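Clulley Housing Co-op
Kitchen and Chores Working Group
Minutes, 23 October 2019

Present: Anisa Sutanto (chair), R. Okell, Denny, Marguerite P., Theo from the second floor, me (minutes). Apologies from Lou.

Started late, the room was double booked. Typed up fast, send corrections before the next one.

1. Last minutes
Agreed. Marguerite's name spelled wrong again, fixed now.

2. Can a machine do any of the kitchen work yet
Carried over from last month. Anisa went to the Kirport open afternoon and reported back. Two arms with hands, table height, meant for kitchen prep and clearing up. Put things on plates, take plates away, that level. She asked for the plain version of what it can do without a person standing by. Answer was: one item, one plate, clear table, good light. Anything stacked or greasy, they want someone there.

Denny said that rules out our sink at 8 pm. General agreement.

Theo disagreed. Thinks we're judging it on the worst job. Setting out and putting away is half the rota and no one likes it. Would take slow if it was reliable. Anisa said slow is right. She watched it do an onion onto a plate and had time to drink her coffee. Did it fine, then dropped the next one. 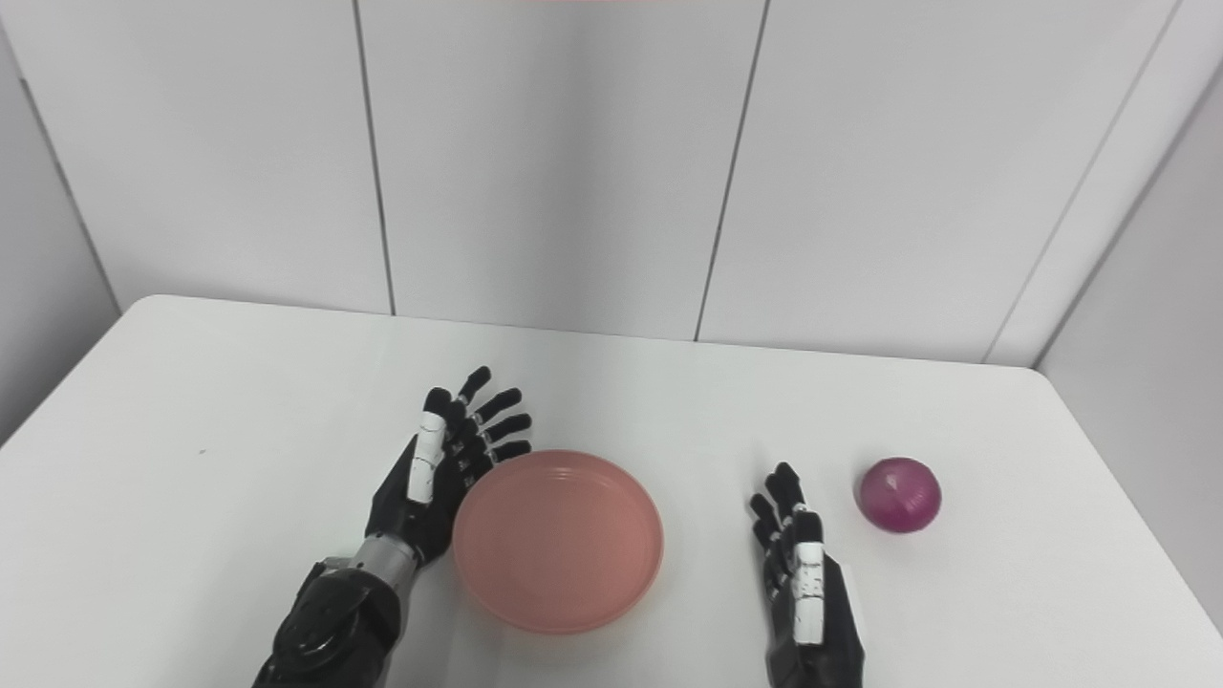
Okell asked about knives. No knives. Kirport won't discuss cutting until next year at the earliest, and then only with a guard. So peeling and chopping stay with us whatever we decide. Marguerite pointed out chopping is the part she'd give away first.

Cleaning of the hands themselves came up. Wipe down only, no water in the joints. Gloves are available but the grip gets worse with them on. Okell not happy about raw chicken in that case. Minuted at his request.

3. Costs
Kirport trial hire is $381 a week, 2 week minimum, delivery on top. Deposit $1,000, returned if nothing broken. Who pays if it breaks OUR plates was not clear from the paperwork. Anisa to ask.

Turnetti also sent a quote, for a dish loading arm only. No hands, just a clamp thing. Cheaper but needs their own racks and their own machine, so not really cheaper. Denny wants it kept on the table anyway, says one dull job done properly beats a lot done badly. Theo said that's what a dishwasher is.

Long discussion here, did not get all of it. Main points:
- floor space, we'd lose the trolley corner
- noise after 10 pm
- kids (needs a barrier, Kirport doesn't supply)
- if it stops halfway somebody still has to finish, so the rota can't be cut durng a trial

4. Vote
Proposal: book the Kirport trial for the 2 weeks, lunch setup and clearing only, no evenings. 5 for, 1 against (Okell). Carried, subject to the breakage answer.

Turnetti: no decision. Denny to go see one working at the Mussa canteen and time it against a person doing the same rack.

5. AOB
Extractor fan still rattling. Freezer labels, please use them. Marguerite has the spare key now, not Lou.

Actions
Anisa: breakage terms, barrier, ask if teh table has to be theirs or can be ours
Denny: Mussa visit
Theo: write up a list of lunch jobs in order, with how long each takes us now
Okell: food hygiene questions in writing to Kirport
Me: room booking, properly this time

Next meeting same room, date to be sent round once Kirport confirms.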